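4.2 Closed storage and the problem of the second folder
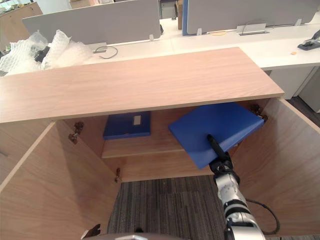
Figure 3. Shared cabinet with both doors open, one folder on the shelf and a second held at an angle in midair.

Claims for closed storage in small offices rest on a fairly thin base. The usual argument is that a cabinet with doors reduces visual clutter, that reduced clutter improves filing behaviour, and that better filing behaviour shortens retrieval. Each step is plausible on its own, and we accepted all of them when we drafted the Garside protocol. We are less willing to accept them now. The first step measures what a visitor sees with the doors shut, and tells us very little about the shelf. In Figure 3 the two folders are the same deep blue, and the one resting towards the back left carries its small white label near the right end of its upper surface. A label in that position is well placed for someone looking down on a folder lying flat. Once another folder is laid over it, the label is covered, and the person searching has a blue edge to go by. We would not call that an organized system, however tidy the office looks from the hallway.

Gaete's earlier work at the Esgate site treated colour matching as a benefit in itself. Staff there said they liked a uniform set, and we have no reason to doubt them. Liking a set of folders and finding the right one are separate outcomes, though, and the Esgate questionnaire asked only about the first. When Tapia re-read the free-text answers in June, he found that complaints about retrieval had been coded under "general housekeeping", along with burnt-out lights and a sticking drawer. The favourable result that has since been repeated in two internal summaries depends in part on that coding decision. We have asked for the original sheets and will re-code them ourselves before citing the result again.

The retrieval log is better evidence, with reservations. It holds 3508 entries, of which 3207 could be matched to a named document and a storage location. The remainder were illegible, duplicated, or recorded against a cabinet that had already been moved. We excluded them, and we note that exclusion probably flatters closed storage: an entry is most likely to go astray when the search itself has gone badly. A person who has opened the wrong folder three times is in no mood to fill out a form. The log also records nothing about folders put back in the wrong place, an error that surfaces later under somebody else's name.

Door geometry receives almost no attention in the literature we reviewed. A double-door cabinet of this pattern needs clear floor on both sides of the opening, as the doors swing outward into the room. Floor plans supplied by Ritmont show the cabinet footprint with the doors closed, and the aisle widths were calculated from that footprint. At Garside the aisle met the planning guideline on paper and failed it whenever anyone wanted a file. Staff adapted by opening one door and reaching across. That habit favours whatever sits behind the door in use, and over a few weeks it pulls frequently needed material to one end of the shelf. An observer counting reach distances would record an improvement. We suspect the less-used end simply stops being consulted, and our data cannot rule this out.

Laying folders flat raises a related question. The Prurkent guidelines recommend it for box files, on the grounds that papers slump when a part-filled box stands on end. This is reasonable advice for preserving paper. As advice for finding paper it has little behind it, and the guidelines do not separate the two aims. A flat folder takes up shelf length, invites stacking, and hides any label on its top face as soon as the stack begins. Upright storage with a spine label would avoid the last of these at the cost of the first recommendation. Where contents are consulted daily, we think the slumping is the smaller nuisance, although we have not tested that and would not want it quoted as a finding.

We therefore report the closed-storage result as unresolved. The difference in median search time between open shelving and the cabinets favours the cabinets, but it shrinks when the Esgate entries are set aside, and it disappears in offices where more than one person files. Section 4.3 considers whether labelling the front edge accounts for what is left of it.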